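**FOR RELEASE IN JANUARY**

**Stiston Swap Shelf moves to Pudberg Hall and opens its doors six mornings a week**

I've been writing announcements for the Swap Shelf since it was one bookcase in the back of a laundromat, and this is the first one I've had to write sitting on a packing crate. We're moving! Starting in January, the Stiston Swap Shelf will be at Pudberg Hall, the old brick building across from the bus turnaround, and we'll be open from 9 a.m. to 1 p.m. every morning except Sunday.

If you've never been in, the idea is simple. You bring something you don't need, you take something you do, and no money changes hands. You don't have to bring anything to take something, either. People ask me that at the counter all the time, usually in a whisper, and the answer is yes, go ahead, take the soup pot.

## Why we're moving

We ran out of room. Last year 1410 households in Stiston and the farms around it used the Swap Shelf at least once, and our old space was 19 feet wide with a water heater in the corner. On a busy morning you had to back out of the kitchen aisle so the next person could go in. I loved that place and I will not miss it one bit.

Pudberg Hall gives us 1345 square feet on the ground floor, with a ramp at the side entrance and a restroom that locks. Masilela Builders put in the ramp and the new lighting over the fall at a price we could manage, and they redid the floor in the front room while they were at it. Rent is covered for the first two years by a grant from the Prasasa Fund, which has backed us since our laundromat days and which has never once made me fill out a form longer than two pages. Thank you, thank you, thank you.

## What you'll find inside

The front room is clothing and shoes, sorted by size and hung up where you can see it. Winter coats go on the long rail by the window. Past that is the kitchen room – plates, pans, the odd slow cooker – and past that is a smaller room we're calling the workroom, where donations get looked over before they go out.

We're also setting up a repair table. I'm a little nervous about this one, because I've been promising it for ages and now I have to deliver. Bring a lamp with a bad switch, a jacket with a stuck zipper or a chair with a wobbly leg, and somebody will sit down with you and have a go at it. You'll be expected to hold things and hand over screws. The repair table runs from 10 a.m. to noon, first come, first served, and we can't take on microwaves or anything with a gas line.

Then there's the mixed basket. Regulars know it well. Small stuff that doesn't belong in any of the rooms ends up in there, and kids go straight for it while their parents look at coats. I've seen a five-year-old spend forty minutes choosing and go home with a single button. We're keeping the tradition going at Pudberg Hall, and I'm hoping to have several on the go so there's less elbowing.

Cans are a separate matter. We do collect them, and the money from the scrap yard pays for our trash bags and coffee, but please rinse them first. I've asked nicely on the bulletin board and I'm asking nicely again. Toys and knitted things are welcome any morning.

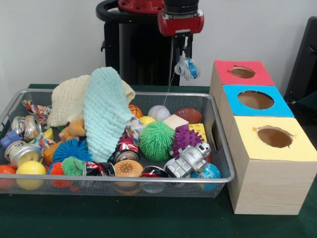

## How to donate

Drop-off is at the side door, up the ramp, during opening hours. Please don't leave bags outside overnight. We lost a lovely set of curtains to the rain in the fall and I'm still a bit sore about it.

We're always glad to get:

- Coats, sweaters, scarves and blankets, clean and ready to wear or use
- Children's clothing in every size, and school shoes most of all
- Pots, pans, plates and cutlery
- Toys, puzzles and board games with all their pieces
- Books, up to one grocery bag per visit
- Hand tools and extension cords in working order

We can't take mattresses, car seats, helmets, opened cosmetics or televisions. The county has a drop-off day for televisions and we keep the flyer at the counter. Furniture is a maybe. Call before you load it into the truck, because if the workroom is full I'll have to send you home with it, and neither of us will enjoy that.

## Come to the opening

We're holding an open house on our first morning, starting at 9 a.m., with coffee, cornbread and a tour for anyone who wants to see the back rooms. The school band has said they'll play if it isn't too cold for the brass. Parking is tight on the Pudberg side, so use the lot behind the feed store or take the bus, which stops right across the street.

We're giving away 1000 canvas tote bags over the opening weeks, one per household. They're plain and sturdy and they hold more than you'd think – I carried a waffle iron and six hardbacks home in mine. When they run out, they run out.

## We could use some hands

If you have a free morning, we'd love to put you to work. Most of what we need is sorting, folding and somebody friendly at the counter. You don't need any experience, and you can do one shift a month or five a week. Teens are welcome from age 14 with a signed slip, and we're happy to sign off on service hours for school.

We especially need people who can sew, people who own a van, and one person who understands our label printer, because I do not.

## About the Stiston Swap Shelf

The Stiston Swap Shelf is a free community exchange for clothing, household goods, books and toys. It's open to everyone, with no sign-up, no proof of address and no limit on visits. The Swap Shelf is supported by the Prasasa Fund and by neighbors who put change in the jar.

Reporters and photographers are welcome at the open house and on any regular morning. Stop at the counter when you get here and I'll come out and find you. If you'd like to speak with shoppers, please check with them first, as some folks prefer to keep their visits private. Interviews before the opening can be set up by leaving a note in the mail slot at Pudberg Hall, and I check it every day around lunch.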